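Notebooks > Student Awards Office > Hagos Abdella > Entries

Search entries Go

Friday, December 20, 2019

Last working day before the break, so writing up where the bursary appeal stands while I still remember it.

The autumn mailing went out in October to the former students' list. Replies are now all entered except the bundle that came in this morning. Total gifts logged so far: 463. That includes the regular givers who were moved over from the old Tisari spreadsheet, so it can't be compared with last year's figure until someone splits them out. I started doing this and stopped at the letter M.

Gift forms with no fund ticked are still a problem. I have been putting them to the general awards pot and writing "no pref" in the notes column. Please don't leave the notes column blank, as the finance office can't tell a blank from a missed entry.

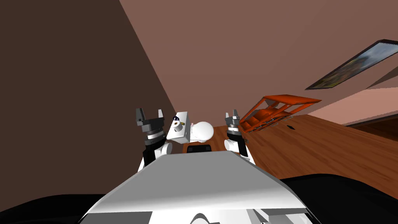
Thank-you letters. Two batches printed, second one still to be signed. The merge put the surname in the greeting for anyone whose title was missing, so a few people would have got "Dear Okafor" and so on. Caught it on the proof. Fix for now is to filter on empty title first and do those by hand. The long-term fix is to make title or first name compulsory on the form, and I've asked for that.

Berholm have confirmed they will match staff gifts again next year on the same terms. They want the names of the award holders. I said we would send course and year of study only, and names where the student has signed the consent slip. They were fine with that. Letter is in the blue folder.

Verinora have not replied. I rang twice and left a message the second time. Try again in January, and if there is nothing by the end of the month take their logo off the awards evening programme before it goes to print.
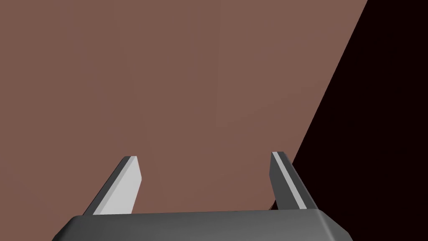
Travel hardship fund

Six applications open. Four are complete and can go to the panel as they are. One needs a bank letter, and one is waiting on the tutor's statement. I have written to both students and told them the office is shut until the new term, so they shouldn't worry if they hear nothing.

The limit per student needs looking at. It was set when the bus pass was a good deal cheaper and it no longer covers a full term from the outer villages. I've put a short note in the panel papers with the old and new fares side by side. No recommendation from me, just the fares.

The Seok prize money arrived under the wrong reference and sat in the suspense account for most of the autumn. Now moved. Whoever does the reconciling next: search on amount as well as reference.

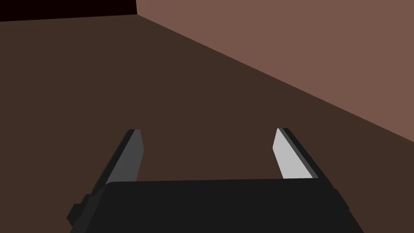

Also moved the paper forms for closed years to the lower cabinet. Key is on the same ring as the stationery cupboard. The shredding bags are full and I have not booked a collection.

To do in January: finish splitting the Tisari regular givers (from M), sign and post batch two, ring Verinora, panel papers out a week ahead, order window envelopes. Check whether the gift declaration wording on the web form matches the printed one. I think the printed one is a version behind.

Comments

Moira: Title field is compulsory on the test form now. It will go live when the web people are back.

Dev: I can do the M to Z split, I have the old file open anyway. Do you want the lapsed ones kept in?

Hagos Abdella: Yes, keep them in and mark them lapsed, please.

Moira: Envelopes ordered. Shredding as well.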